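Two Controllers, One Cup: Comparing Teleoperation Setups on a Pair of Arms
Final report, Robotics Project Lab
Group 4, Mollow bench
Supervisor: Byung-chul Cha

The task we were given is one a toddler can do, though toddlers are not asked to write it up. Pick up the purple cup, bring it over the white bowl, tip it, put it back. We did this with two controllers and wanted to know which one made us worse at it.

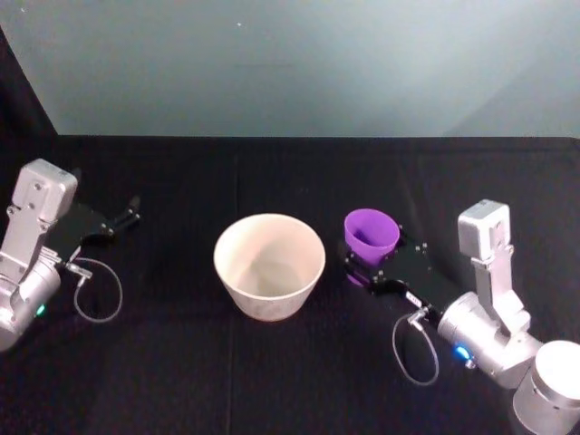
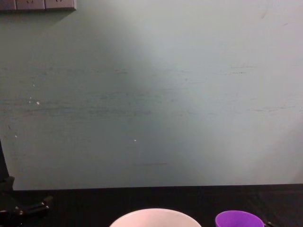 Page last changed: Thursday, 16:40, by group4

1. What we set out to do

The lab has owned two ways of driving the arms for longer than any of us have been enrolled. One is the Brirkent, a hand controller with a trigger for the gripper. The other is the Cerkadetti, a passive arm you push around with your own hand while the real arm copies it. Older reports recommend one or the other with great confidence and no data. Our plan was to collect some data and lose the confidence.

We also had a second question about cameras. The operator could look through the camera at head height or the one at chest height, on a monitor, with their back to the bench. Turning around was forbidden. It was also tempting, and we had to throw out a few trials over it.

2. Setup

Two arms facing each other, the same model of parallel gripper on both. The table is covered in black cloth, which we chose to keep reflections down and which shows every crumb. The wall was left as we found it. We discussed repainting it for the sake of the segmentation people next door and decided that was their report.

Only the arm on the cup side did the task. The other arm was powered and parked with its gripper open. In the first week we tried having it steady the bowl, and it steadied the bowl onto the floor.

Gripper force was held at one setting throughout. We used the default pads for all counted trials. We had a set of softer pads from Delacroix and were keen to include them, but they arrived in October along with the wrong screws, so they get a paragraph in section 5 and no numbers.

3. Procedure

We ran 506 trials. Of these, 361 are counted here. The rest were practice, aborted runs, trials with turning around, and one long afternoon when the logger was writing to a full disk and told no one.

A trial started with the cup upright on the cloth and ended when it was upright on the cloth again. If the cup fell over, that was a fail. If the bowl moved enough that the next person had to put it back on its chalk mark, that was also a fail, after some argument. The time limit was 35 seconds. Each of us did equal blocks with both controllers, in an order drawn from a hat (a bike helmet).

4. Results

The Cerkadetti won on success, the Brirkent won on complaints. With the passive arm, people got the cup off the table cleanly on the first approach far more often, and the tipping motion looked like something a person might do. With the hand controller, the typical run was a good approach, a slow correction, a second correction for the first one, and then a grab made mostly out of impatience.

The difference shrank with practice. By the last blocks the two members of our group who play a lot of games were nearly as good with the Brirkent, and have mentioned it since.

On cameras the result was lopsided. The head view shows the bowl, the cup and both grippers together, and you can judge the gap between the fingers and the cup fairly well. The chest view is mostly wall. The bowl and the cup sit right at the bottom of the picture and are cut off there, so you see the tops of them and guess the rest. Everyone's success rate dropped on it, with either controller. We tilted the chest mount down for a handful of extra runs and things improved at once, but by then the counted blocks were finished and we had to report the angle we had used. Next year's group should tilt it first.

5. Things that went wrong

The cables at the grippers hang in a loop. On long reaches the loop drags on the cloth, and in a few runs it pulled a fold toward the bowl. We taped the cloth at the back and stopped having that problem, more or less.

The Brirkent drifts. If you set it down for a minute and pick it up, the arm believes you have moved slightly left. We re-zeroed before every block and should have done it before every trial.

The softer pads gripped the cup well in the few tries we gave them. They also held on to it after opening, so the cup came down a moment late and usually on its side.

6. For whoever has the bench next

Use the Cerkadetti for anything with pouring in it. Use the head camera if you only get one. Dr. Cha would like somebody to repeat the comparison with something in the cup, and has asked that it be rice. The logs are on the lab drive under mollow, in a folder called final_final, next to one called final that you should not open.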